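Review: Tomholm over-sink drying rack
Posted November 18, 2025

I bought the Tomholm rack after my old plastic dish tray became yellow and started to smell. We have a small island with a double sink, and the tray was taking the place where I cut bread. I wanted something that lies over the bowl and can go away when guests come.

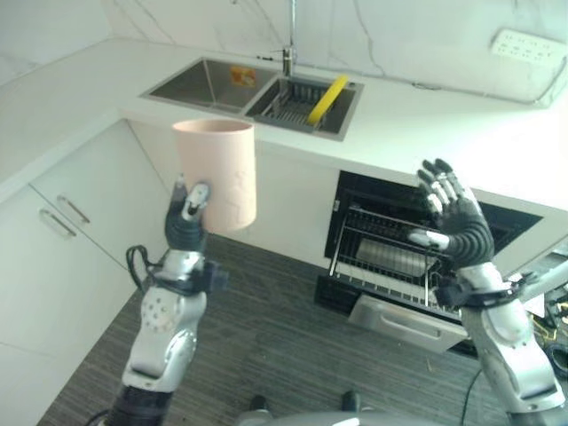
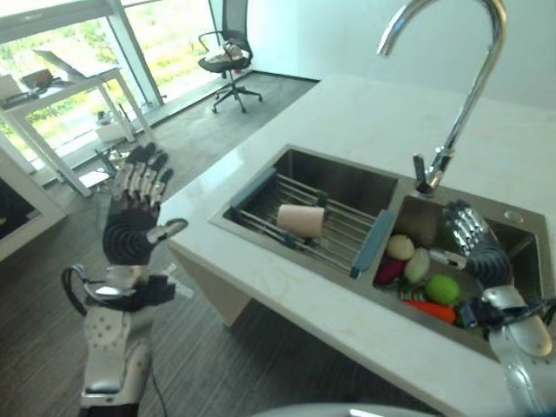
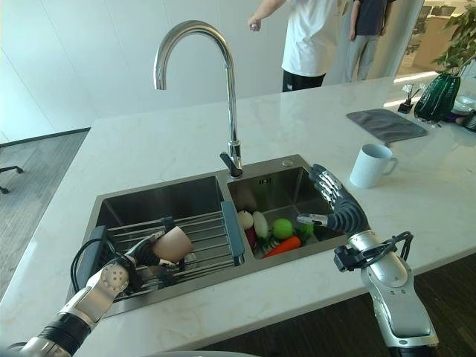

A stainless steel double sink, like ours, and the pink or tan cup that goes everywhere with it.

Will the rack also fit over a single sink?
It depends on the inside width of the bowl. Measure from rim to rim at the front and again at the back, and compare the smaller number with the length of the rods before you order.

Now my experience. The rack arrived rolled in brown paper, with a leaflet in five languages. It is a row of metal rods held together by plastic ends, and the ends are what keeps it from sliding. On our sink one end sits on the divider between the bowls, so the other bowl stays free for washing vegetables. For me this is the best part. Before, I had to move all the cups every time I wanted to rinse a carrot.

Cups and glasses dry well when they stand with the opening down. If you put a round cup on its side, choose the direction with some care. Across the rods it can roll when you push the rack, along the rods it stays in the gap. Plates are more difficult. There is nothing to hold them standing, so I lean two or three against the faucet side and hope for the best.

The weight is 740 grams on my kitchen scale. My neighbor Ghada Qaisi has the one from Cotier, and hers is 500 grams. You feel the difference when you put a full pot on it. Hers bends a little in the middle and mine does not, but hers is easier to roll up with one hand.

Cleaning is the weak point. Between the rod and the plastic end there is a thin line where lime collects, and our water is very hard. I use an old toothbrush and vinegar every second week. My husband Rupert says the dishwasher would do it, but the leaflet says no, and I prefer to believe the leaflet.

I also would like a small hook or a strap for storage. Rolled up, it opens again by itself in the drawer – I now use a rubber band from the asparagus.

I give it 4 stars of 5. It will be a present for my sister in December, if the color is still available.

Albertina Mendes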